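Call for participants: interview study on social identity and political argument online

The Lakora Center for Opinion Research is recruiting adults for a study of how people assign blame to social groups in online discussion. The study covers arguments about gender, race, religion and economic class. Participants of any political view may apply.

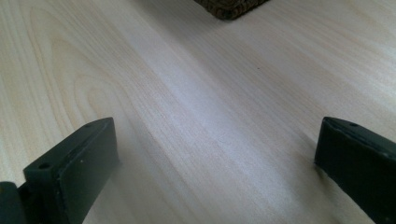
Molness, March

Each participant completes one written questionnaire and one recorded interview of 90 minutes. The questionnaire has 31 items and must be returned before the interview is scheduled. Interviews are held at the Molness office or by phone.

Eligibility: age 18 or over; fluent in spoken English; has posted in a public forum on a political or social topic within the past year. Moderators of the Hladun discussion boards are not eligible, as posts from those boards form part of the source material.

Participants will be asked to read short excerpts drawn from a set of 4000 archived posts. Some excerpts contain hostile language about ethnic and religious groups. A participant may skip any excerpt or stop the interview at any time without loss of payment. 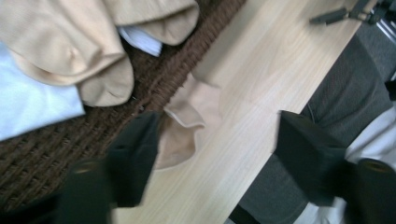

Trarkska Bulletin, p. 14

Payment is made by check after the interview. Travel costs are not covered. Recordings are transcribed, stripped of names and user handles, and then erased. Transcripts are kept under a code number.

The questionnaire will go to the first 600 eligible applicants. To apply, write to the Lakora Center, Molness office, and state your age, the forums you use and whether you prefer an office or phone interview.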